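2. Planning your purchase

Read this section before you place an order for a Joria arm or any Neltis gripper. It covers what to check on site, how to run the trial in Rusora, and how to fill in the budget sheet. Installation starts in Section 3.

Revised March 19, 2025. Prices in older copies of this section are out of date.

2.1 Before you start

You will need:
A list of the doors, drawers and handles the arm is expected to work
A tape measure and a luggage scale or spring scale
The budget sheet (Appendix B)
A computer that meets the Rusora requirements in Appendix A

Note: The Rusora trial license runs for 60 days from the first login. Finish the site list before you log in. The trial can't be paused or restarted.

2.2 Make the site list

1. Walk the route the arm will travel and write down every door it has to open. Include doors that are normally propped open.
2. For each door, record the type of hardware: round knob, lever, pull bar, push plate or push button.
3. Measure the height of the hardware from the floor to its center.
4. For a round knob, measure the width at the widest point, then the distance from the back of the knob to the door. Fingers need room on both sides of the knob. Molding, deadbolts and neighboring door frames all take some of it away.
5. Hook the scale to the handle and pull the door open slowly with the latch released. Write down the highest reading.
6. Mark any door that is locked, fire rated or on an access system.

Caution: Do not change the closer or latch on a fire rated door to make it easier for the arm. If the arm can't open the door as it stands, take the door off the route or budget for an approved opener.

2.3 Choose the gripper

Choose the gripper first and the arm second. The gripper's weight counts against what the arm can carry, and buyers who pick the arm first often have to move up a size later.

1. Compare your widest knob with the maximum opening of the gripper. Leave at least 8 mm on each side.
2. Check finger length against the distance you measured in step 4 of 2.2.
3. If the list has round knobs on it, add the soft finger pads. Bare fingers may slip on smooth metal.
4. If the list has only levers and push buttons, the basic two-finger gripper is enough. Leave the pad line on the sheet blank.

Note: Pads are a wear item. Order 4 sets for the first year if the arm will run daily. Fewer are needed for occasional use, but Uysal ships pads only with other goods between December and the new price list, so a spare set on the shelf is worth having.

2.4 Fill in the budget sheet

1. Enter the arm and the gripper on separate lines. They carry different warranties.
2. Enter the Neltis starter package at 3,397 dollars. The package includes the gripper, cable, mounting plate and one set of pads. It does not include the arm, the base or freight.
3. Add freight and unloading. The base ships on a pallet and needs a lift gate if you have no dock.
4. Add electrical work. Get a written quote if the charging spot has no outlet of its own.
5. Add staff time for training. This line is the one most often left out.
6. Add the second year of Rusora if you plan to change the route or add doors after installation.
7. Total the sheet and send a copy to Uysal with the site list. The quote you receive should match it line by line. Ask for a corrected quote if items have been combined.

Caution: Do not sign for the arm on the strength of a trial result alone. Rusora does not model worn latches, swollen doors or drafts. Keep enough money back for one on-site test day.

2.5 Run the trial in Rusora

The trial shows whether the gripper can reach and close on each kind of hardware on your list. Doors in the library come in mixed styles and colors and won't match your building. Pick by hardware type and by what stands close to it.

1. Open Rusora and load the gripper you chose in 2.3.
2. Open the door library and filter by hardware type.
3. Start with the knob that has the least clearance on your list. If that one fails, go back to 2.3 before testing the others.
4. Set the knob height and width to your own measurements.
5. Move the gripper in with the fingers open and stop before they close.
6. Look at the gap between the knob and each finger. The knob should sit between the two fingers, with a gap on either side. If a finger touches early, back out and correct the approach.
7. Close the fingers, turn the knob and save the run under the door number from your site list.
8. Repeat for the remaining doors and attach the saved runs to the budget sheet.

Gripper at step 6, round knob on a backplate:

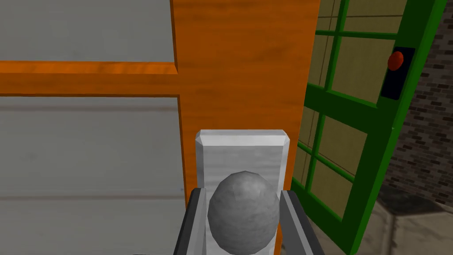
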